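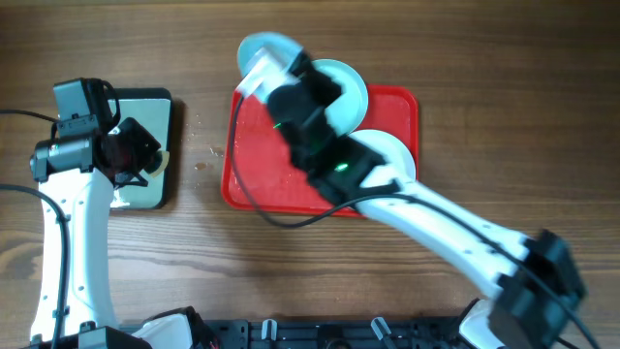
I gave up the car in June and have been taking the bus to Drarnham ever since. The ride is 14 stops and I know most of them by now. I still miss the one at Skokholm Road if I'm reading.

The monthly pass costs more than I expected, but I was paying 300 a year just to park near the office, and that was before insurance and the brakes. I kept the receipts from the last repair. It came to 694 for a car that spent most of the week sitting on the street.

Mornings are fine. The evening bus is the problem — it's meant to leave at 5:40 and on a bad day I'm still standing outside the Ciobanu bakery at six. I've started buying a loaf while I wait, so the bus may not be saving me as much as I think.

We use cookies to remember your settings. By reading on you agree to this. OK

The other change is groceries. I used to do one big shop on Saturday. Now I carry home what fits in a backpack, two or three times a week, and I throw out a lot less lettuce.

I did rent a car once, to see my sister in Trokberg. The last bus back from there leaves at 9, and we hadn't even had dessert by then. I'll probably do the same at Thanksgiving if the price is decent.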